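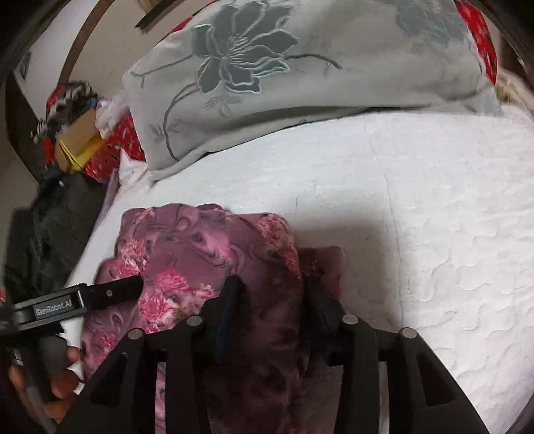
3.2 Set-up and upkeep of the hand-held unit

4 min read

All fabric-handling trials in the Berstead series were recorded with a single hand-held gripper, referred to below as the unit. Keeping to one unit removed variation between tools, but it also meant that wear, dirt and drift in the linkage accumulated in the same place over the whole series. The procedure in this section was fixed in February and applied to every session afterwards. Sessions recorded earlier were kept in the archive and left out of the analysis in Section 4.

The unit is operated by hand and closes two tapered black fingers on the object. The fingers are carried by a ribbed frame with angled plastic struts, and four round pivot pins sit along the top rail. In the wide-angle view used throughout, the frame and pins occupy the bottom of the image and the fingers rise from the middle of it. Straight edges near the border of the view are strongly curved, so any measurement taken from the image was restricted to the central region after rectification. Figure 3 shows the unprocessed view during a pinch on a piece of floral fabric lying on a quilted white bedspread, with the right fingertip resting against a darker, folded part of the cloth.

Before each session the unit was placed closed on a flat bench under diffuse light. The operator checked that the fingertips met along their full width and that neither finger leaned forward of the other. A strip of printer paper was then gripped at the tips and pulled. If the paper came out without resistance, or tore on one side only, the fingers were removed and reseated. Reseating followed the same order each time: left finger, right finger, then a partial tightening of both before the final turn. Tightening one finger fully before the other was seated left a small twist that could be felt at the handle but was hard to see on the bench.

Opening width was set next. The unit was opened against a machined gauge block of 84 mm and closed again, and the encoder reading was stored at both ends. A second block of 86 mm served as a no-go check. If the fingers cleared the wider block, the stop had moved and was reset. The blocks were wiped before use, as lint on the faces was enough to shift the stored reading.

Lint was the main source of trouble. Quilted covers, fleece and printed cotton all shed fibres, and these collected where the finger bases meet the frame and around the pivots. In the first weeks the pins were oiled lightly on the advice of the workshop at Fledow. Oil held the fibres in place and the closing motion became stiff towards the end of long sessions. The pins were then degreased with isopropyl alcohol, left to dry, and run without lubricant for the rest of the series. Compressed air was tried and dropped – it cleared the outer surfaces and drove some of the fibre further in. A soft, dry brush drawn along the rail gave better results and was used after every session, with a full clean when the stiffness check failed.

The stiffness check is simple. The unit is held with the fingers pointing down, opened fully and released slowly. Motion should be even to the end of travel. A pause or a click was logged along with the position at which it occurred. Clicks near full closure were traced in most cases to the finger seats, and pauses in mid-travel to fibre at a pivot.

Fingertip surfaces were cleaned with a damp cloth and dried before use. Residue from fabric softener was a particular nuisance, as it reduced grip on thin cloth with no visible change to the tip. Tips were replaced in pairs when the paper test failed twice in a row after cleaning. A worn tip was never run against a new one.

The operator's grip also affected the recordings. Holding the handle too tightly tended to raise the fingers as they closed, which dragged the cloth upwards before the pinch was complete. Operators were asked to press the tips into the fabric, let the cloth bulge between them, and only then close. The closing action was practised on a folded towel until the recorded trace was free of early lift.

Faults were entered in Lukia, the session log used by the group, and each entry was tied to the recordings made since the last passed check. Where a fault could have affected grip width or closing force, those recordings were flagged and reviewed by hand against the Thoroddsen criteria described in Section 2.4. Of the 614 recordings made under the fixed procedure, 214 were flagged. Most flags came from a moved stop found at the start of the following session – the check was later repeated at the end of each session, so that a fault could be placed within a single day's work.

One repair fell outside this routine. A fastener on the frame loosened repeatedly and would not hold with the original screw. It was refitted with a low-strength thread-locking compound, left overnight, and the opening width was set again from the beginning. No further movement was recorded at that joint. The compound was kept away from the plastic struts, as some grades can cause cracking under load, and the joint was added to the list of points inspected before each session.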